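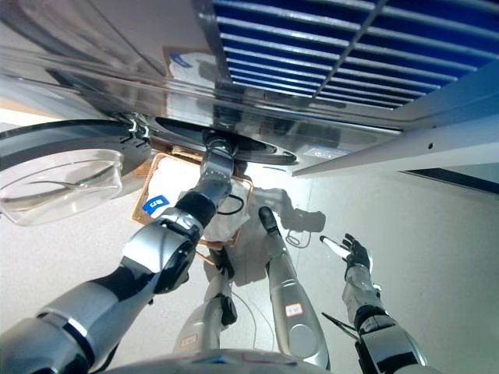 1/ Martes, 10 de febrero de 2026. Hoy hemos cerrado la primera versión del presupuesto del puesto de carga y descarga de lavadora en Justa. Dejo por partes qué entra, qué se queda fuera y en qué me equivoqué al principio.

2/ El encargo: un puesto con robot que meta y saque prendas pequeñas por la boca del tambor. Paños, fundas, toallas de mano. Sábanas no, de momento. Las sábanas cambian la pinza y el alcance, y con eso cambia casi todo el presupuesto.

3/ Pedimos oferta a Trekham y a Tresteo. La de Trekham viene desglosada por líneas. La de Tresteo es una cifra cerrada con «integración incluida» y sin decir qué integran. He pedido el desglose y hasta que llegue no las comparo.

4/ Primer error mío: presupuesté el brazo y dejé el extremo del brazo para después. Para tela, el extremo es media decisión. Una pinza de dos dedos entra bien por un hueco redondo y agarra un pico de paño. Una mano articulada coge más cosas, ocupa más y tiene más piezas que se gastan.

5/ Ahora las dos opciones van en líneas separadas, cada una con su juego de repuesto. Si hay que recortar, recortamos en la mano. En repuestos no. Parar el puesto una semana esperando una goma ya nos pasó en Ayala con la plegadora.

6/ La puerta. En el plano la lavadora era un rectángulo con un círculo dibujado. En el puesto hay una puerta que abre hacia un lado con su cristal, un cierre que sobresale y un borde de goma negra alrededor del hueco. La pinza tiene que pasar por ahí sin rozar nada de eso, y la muñeca que viene detrás también.

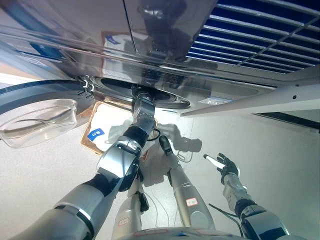 7/ De lo anterior sale una línea que no teníamos: protecciones. Fundas para las articulaciones que se acercan al tambor y guiado de cables a lo largo del brazo. Trekham lo ofrece como opcional, a 1682 euros el conjunto. Lo he pasado a obligatorio.

8/ La bandeja. Parece lo más barato de la lista y es lo que más correos ha generado. Tiene que ser ligera, estar siempre en el mismo sitio y llevar una etiqueta que se lea desde arriba. He puesto 200 euros para bandejas y etiquetas. Si alguien cree que es mucho, que calcule cuántas se rompen al año en cualquier lavandería.

9/ Reflejos. El acero cepillado le devuelve a la cámara todo lo que tiene delante, sombras y formas incluidas. Tresteo propone cambiar la cámara. Yo prefiero empezar por la luz: pantalla difusora y una lámpara regulable. Va en partida aparte con la nota «probar antes de comprar cámara».

10/ Lo que no se compra este año:
– Segundo puesto.
– Carro móvil para mover el robot entre máquinas.
– Software de planificación de turnos. Seguimos con la hoja de cálculo.

11/ Mantenimiento. Las dos ofertas traen contrato anual. El de Trekham cubre piezas de desgaste, el de Tresteo solo mano de obra y desplazamiento. Esto no sale en la primera página de ninguna de las dos, hay que ir al anexo. Si estáis pidiendo ofertas, pedid el anexo desde el primer correo.

12/ Formación. He reservado 2 jornadas para la gente del turno de mañana. No para programar – para saber parar, apartar una prenda enganchada y volver a arrancar. Si eso depende de llamar al proveedor, el ahorro de horas que ponemos en la justificación es mentira.

13/ Sobre esa justificación: no he puesto fecha de amortización. Me la han pedido y he contestado que en la revisión de primavera, con datos de uso. Prefiero un hueco en la tabla a una cifra que luego haya que defender. Ya veremos si me dejan.

14/ Espacio. El hueco entre la máquina y la pared manda más que el catálogo. Medid con la puerta de la lavadora abierta del todo y contando con los codos del robot, que se abren hacia fuera cuando la mano va hacia dentro. En Ayala medimos con la puerta cerrada y hubo que mover una toma de agua que no estaba presupuestada.

15/ Orden de compra, si se aprueba: luz y bandejas primero, después pinzas y protecciones, y el contrato de mantenimiento al final, cuando sepamos qué se desgasta. Las primeras partidas se pueden pedir en febrero sin esperar a elegir proveedor.

16/ Me preguntan por alquiler. Lo miré. Trekham alquila, con permanencia, y las pinzas van fuera de la cuota. Para una prueba corta puede tener sentido. Para un puesto que va a estar fijo junto a la misma lavadora, no me sale.

17/ Queda pendiente el desglose de Tresteo y la respuesta del seguro sobre tener el robot en marcha con gente al lado. Cuando tenga las dos cosas subo la tabla con las partidas, sin precios de proveedor.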